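홈 | 소개 | 수업 안내 | 주방과 도구 | 오시는 길 | 문의

분류: 학교 이야기 > 우리는 누구인가

볼렌(Volen) 가정요리 학교를 소개합니다

안녕하세요. 볼렌 가정요리 학교를 운영하는 에스킬 엑스트룀(Eskil Ekström)입니다. 저는 스웨덴에서 태어났고, 한국에 온 지 10년이 넘었습니다. 이 글은 제가 직접 한국어로 썼습니다. 문법은 학생 한 분이 한 번 봐 주셨는데, 그 다음에 제가 또 고쳤기 때문에 틀린 곳이 있으면 그것은 제 책임입니다. 조금 어색한 문장이 있어도 천천히 읽어 주시면 감사하겠습니다.

우리 학교는 작은 학교입니다. 요리사가 되고 싶은 분을 위한 학교가 아니고, 집에서 매일 밥을 하는 분, 또는 이제부터 하려고 하는 분을 위한 학교입니다. 자격증 수업은 없습니다. 시험도 없습니다. 수업에서는 음식을 만들고, 상을 차리고, 먹고, 설거지를 하고, 도구를 제자리에 놓습니다. 이 모든 것이 수업 시간 안에 들어 있습니다. 다른 요리 교실에서는 설거지를 직원이 해 준다고 들었습니다. 우리는 그렇게 하지 않습니다. 집에서는 음식을 만든 사람 앞에 설거지가 남아 있으니까, 그 부분도 같이 배우는 것이 맞다고 저는 생각합니다.

학교의 시작

처음에는 학교를 만들 계획이 없었습니다. 저는 키스키넨(Kiiskinen)이라는 그릇 수입 가게에서 일했습니다. 손님들이 접시와 주걱을 사면서 저에게 자주 물어보셨습니다. 이것은 어떻게 씻습니까, 이것은 코팅 팬에 써도 됩니까, 서랍에 어떻게 넣습니까. 저는 대답을 하다가 가게 뒤쪽 작은 부엌에서 직접 보여 드리게 되었고, 그것이 한 달에 한 번 하는 모임이 되었습니다. 모임 이름은 드리크네스(Drikness)였습니다. 무슨 뜻이냐고 많이 물어보시는데 뜻은 없습니다. 소리가 좋아서 정했습니다.

모임에 오는 분이 많아져서 가게 부엌이 좁아졌습니다. 그래서 9월에 지금의 장소를 빌렸습니다. 전에는 세탁소였던 곳입니다. 수도와 배수가 이미 튼튼하게 되어 있어서 공사비를 많이 아꼈습니다. 대신 바닥이 조금 기울어져 있어서 둥근 채소를 떨어뜨리면 항상 창문 쪽으로 굴러갑니다. 바닥 공사는 아직 하지 못했습니다.

수업은 이렇게 합니다

한 반의 정원은 10명입니다. 더 받을 수 있느냐는 문의가 있지만 작업대의 크기 때문에 어렵습니다. 두 분이 한 조가 되어서 한 작업대를 씁니다.

기초반에서는 밥, 국, 달걀, 채소볶음, 감자 요리, 그리고 간단한 생선 요리를 배웁니다. 제가 스웨덴 사람이니까 미트볼도 합니다. 미트볼 수업은 다진 고기 500그램으로 시작하고, 한 조가 만든 것을 그날 다 먹거나 나누어서 집에 가지고 갑니다. 용기는 각자 가지고 오시면 됩니다. 비닐봉지는 드리지 않습니다.

생활반은 음식보다 부엌을 배우는 반입니다. 냉장고 정리, 칼과 도마의 관리, 접시를 쌓는 방법, 서랍 나누기 같은 것을 합니다. 처음 이 반을 만들었을 때는 신청하는 분이 적었습니다. 지금은 기초반보다 먼저 마감될 때가 많습니다. 특히 혼자 살기 시작한 분들이 많이 오시고, 은퇴하신 후에 처음으로 부엌에 서 보신다는 분들도 오십니다.

레탄스(Retance)는 졸업한 분들의 모임입니다. 한 번 배운 것을 잊어버렸을 때 다시 와서 연습할 수 있습니다. 수업료는 없고 재료비만 같이 냅니다. 여기서는 제가 가르치지 않고 앉아서 먹기만 할 때도 있습니다.

도구에 대한 우리의 생각

우리 부엌에는 도구가 많지 않습니다. 수업에 처음 오신 분은 가끔 실망하십니다. 큰 오븐이나 비싼 반죽기를 기대하셨는데, 있는 것은 냄비, 팬, 칼, 주걱, 국자, 접시입니다. 저는 집에 없는 도구로 배우면 집에 가서 다시 만들기가 어렵다고 생각합니다.

접시는 흰색의 둥근 접시를 좋아합니다. 흰 접시에 음식을 담으면 색이 잘 보이고, 채소를 너무 오래 익혔는지도 금방 알 수 있습니다. 테두리가 조금 올라온 접시는 국물이 있는 반찬에도 쓸 수 있어서 편리합니다. 무늬가 있는 예쁜 접시를 선물로 주신 분도 계시는데, 그 접시는 명절에 꺼냅니다.

손잡이가 긴 도구는 작업대에 놓는 방법을 첫 시간에 연습합니다. 손잡이가 작업대 밖으로 나오면 지나가는 사람의 옷에 걸립니다. 그리고 음식에 닿는 쪽은 바닥에 바로 놓지 않고 접시나 받침 위에 놓습니다. 쉬운 일 같지만 불을 쓰기 시작하면 다들 잊어버립니다. 저도 잊어버립니다.

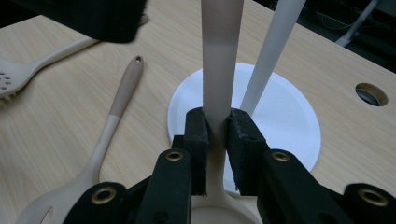 도구를 살 때는 색깔을 먼저 보지 말고 손잡이를 먼저 잡아 보라고 학생들에게 말합니다. 길이가 자기 팔에 맞는지, 젖은 손으로 잡아도 미끄럽지 않은지, 목 부분이 너무 약하게 휘지 않는지를 봅니다. 세트로 파는 도구는 보기에는 좋은데, 그중에서 매일 쓰는 것은 두세 개뿐인 경우가 많습니다. 필요한 것부터 하나씩 사도 늦지 않습니다.

씻을 때는 머리 부분만 씻지 말고 목까지 씻어 주세요. 머리와 손잡이가 만나는 곳에 기름이 남기 쉽습니다. 말릴 때는 물이 빠지게 세워 두고, 다 마른 다음에 서랍에 넣습니다. 덜 마른 것을 넣으면 서랍에서 냄새가 납니다. 우리 학교에서도 한 번 그런 일이 있어서 서랍을 전부 꺼내 햇빛에 말렸습니다.

수업이 끝나면 각 조가 자기 도구를 점검표와 맞추어 봅니다. 점검표에는 23가지가 적혀 있습니다. 하나라도 없으면 음식물 쓰레기통을 먼저 봅니다. 작은 숟가락은 거의 항상 거기에 있습니다.

자주 받는 문의

한국어를 잘 못해도 들을 수 있습니까? 네, 가능합니다. 저의 한국어도 완전하지 않습니다. 영어와 스웨덴어로 설명해 드릴 수 있고, 핀란드어는 인사만 할 수 있습니다.

아이와 같이 올 수 있습니까? 평일 반은 어른만 받습니다. 방학 때는 가족반을 여는데, 날짜는 공지 게시판에 올립니다.

알레르기가 있습니까? 이 질문은 우리가 여러분께 드리는 질문입니다. 신청서에 꼭 써 주세요. 땅콩과 갑각류는 모든 반에서 사용하지 않습니다. 다른 재료는 미리 알려 주시면 바꿀 수 있는지 제가 확인하고 답을 드립니다.

앞치마는 학교에 있습니다. 자기 것을 가지고 오셔도 좋습니다. 신발은 굽이 낮고 앞이 막힌 것을 신어 주세요.

방문하고 싶은 분께

수업을 듣기 전에 부엌을 보고 싶은 분은 먼저 메일을 보내 주세요. 수업 중에는 불과 칼을 쓰기 때문에 안내를 해 드릴 수 없습니다. 버스 21번을 타고 시장 앞에서 내리면 길 건너편에 초록색 문이 있습니다. 간판이 작아서 지나가시는 분이 많습니다. 옆집 꽃집까지 가셨으면 조금 돌아오시면 됩니다. 주차장은 없고 시장 공영 주차장을 이용하실 수 있습니다.

메일 답장은 제가 직접 쓰기 때문에 하루나 이틀이 걸립니다. 사전을 찾으면서 씁니다.

에스킬 엑스트룀 드림
마지막 수정: 2023년 2월 23일

이전 글 | 목록 | 수업 신청 | 맨 위로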